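Kategorie: Werkstatt-Tagebuch / Greifer & Arme

Oktober, abends

Den Vormittag mit dem Tamel-Greifer verbracht, den Nachmittag mit dem von Evodix. Beide haben zwei Finger, beide passen auf denselben Flansch, und damit hören die Gemeinsamkeiten auf. Der Tamel schließt schnell und hart. Beim ersten Becher heute früh stand die Kraft noch auf dem Wert von den Holzklötzen, der Becher hatte danach eine Delle. Ich habe die Kraft halbiert und mir den Wert vorne ins Heft geschrieben.

Der Evodix ist langsamer, lässt sich aber feiner einstellen. Die Rückmeldung der Fingerposition kommt sauber an, beim Tamel springt sie gelegentlich. Elis meint, das liegt am Kabel. Elis meint bei allem zuerst, es liegt am Kabel. Morgen tausche ich es, dann wissen wir es.

Als Aufgabe haben wir wieder das Kunststoffgeschirr genommen, Schalen und Becher auf dem grünen Tuch. Ohne Tuch rutschen die Schalen weg, sobald ein Finger von der Seite kommt. Am Rand greifen geht mit beiden Greifern, solange die Finger senkrecht von oben kommen und die Schale frei steht. Schwierig wird es bei ineinander gestapelten Schalen. Da ist zwischen zwei Rändern wenig Platz, und wenn der Finger zu tief geht, hat man beide.
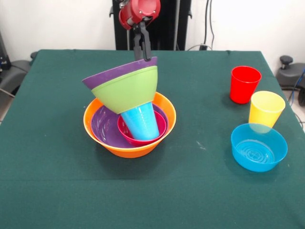

Für den Arm habe ich die Anfahrhöhe um ein paar Millimeter angehoben und die letzte Strecke langsamer gestellt. Danach lief es ruhiger. Schief hängt eine Schale trotzdem, wenn man sie nur an einer Stelle des Randes fasst, das ist einfach Hebelarm. Beim Ablegen muss man das einrechnen, sonst setzt eine Kante zuerst auf und der Rest kippt nach. Im Programm von Karer gibt es dafür eine Option, die ich erst nach dem Mittagessen gefunden habe. Sie steht unter »Werkzeug« und nicht unter »Ablage«, wo ich sie gesucht hatte.

Die Steuerung läuft jetzt mit 1000 Hertz, vorher war es die Hälfte. Beim Evodix merke ich keinen Unterschied, beim Tamel ist das Zittern kurz vor dem Schließen weg. Die Protokolldateien werden dafür groß. Nach fast 2000 Zeilen habe ich das Mitschreiben auf die Greifphase beschränkt.

Am späten Nachmittag noch eine Serie mit dem Evodix, 81 Griffe ohne Eingriff von Hand, dann hat der Schutzhalt ausgelöst. Warum, weiß ich nicht. Im Protokoll steht nur die Nummer des Fehlers, und im Handbuch fehlt genau die. Habe bei Valderrama nachgefragt, die haben uns den Arm verkauft. Antwort steht aus.

Elis will den Evodix behalten. Ich würde den Tamel noch nicht zurückschicken, erst das Kabel und dann weichere Fingerauflagen probieren. Außerdem fehlt der Vergleich bei den Bechern, heute waren fast nur Schalen dran. Um halb acht alles abgeschaltet.

Kommentare (3)

jottka_52: Welche Auflagen hast du auf den Fingern? Bei mir hat Silikon aus dem Baumarkt gereicht, löst sich aber nach ein paar Wochen.

Elis Gethin: Es ist das Kabel.

mbrandl: Das Springen der Position hatte ich auch, bei mir war es die Masse am Netzteil. Schreib bitte, was beim Tausch herauskommt.

Zuletzt im Tagebuch
Flansch neu gebohrt
Karer installiert, zweiter Anlauf
Holzklötze sortieren mit dem Tamel
Kamera oben oder seitlich?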